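We use cookies to keep you logged in and to see which threads get read. By carrying on you accept this. Manage cookies

Lining for a wool coat - viscose or acetate?

turken_threads
4/1/23
Right, cutting out a heavy wool coat, need a lining. Had my eye on the Lomon viscose twill but the shop also has an acetate satin at half the price. Coat gets worn daily, bus, rucksack, the lot. Which one?

hemline_hag
Viscose. Every time. Acetate splits at the armholes, had two go on me in one winter.

pinkingshears
Depends. Acetate is fine if you put a proper pleat down the centre back. People skip the pleat then blame the cloth.

hemline_hag
I did not skip the pleat thanks.

pinkingshears
Ok but how deep? Mine's a good inch each side.

vlad_overlocker
Neither. Cupro. Breathes better, doesn't cling, slides over jumpers. Costs more yes. You're only buying it once.

turken_threads
Cupro is out of budget, spent it all on the wool. Does the viscose shrink? Someone at the shop said prewash, someone else said dont bother.

drikbridge_dee
PREWASH. Did a jacket in December, didn't prewash, steamed the hem and it crept up like a blind. Cool wash, no spin, dry flat, press while a bit damp.

pinkingshears
If the coat's dry clean only why wash it? Steam it well first and leave it. Washing takes the finish off and then it frays like mad when you cut.

drikbridge_dee
Because steam did it to mine??

turken_threads
So test a square then. Will cut one, steam it, measure. Can't argue with a ruler.

vlad_overlocker
Sensible. Keep acetate away from nail varnish remover btw, melts it. Learnt that on a bridesmaid dress.

hemline_hag
Also french seams or overlock? I overlock viscose. Fine needle, new one, short stitch.

turken_threads
Overlock, its sat there doing nothing. Update on the square: steamed it, lost a smidge one way, nothing the other. Going with Lomon, prewashing the lot.

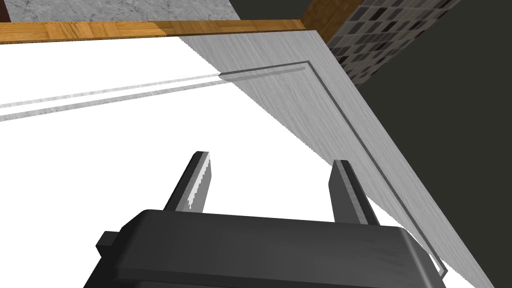
Gripper and steel panel, simulated render

drikbridge_dee
Good choice. Iron on the wrong side or you'll get shiny patches.

pinkingshears
Still say the wash was unneccessary. Put the pleat in anyway.

turken_threads
Pleat is going in. Inch each side, happy?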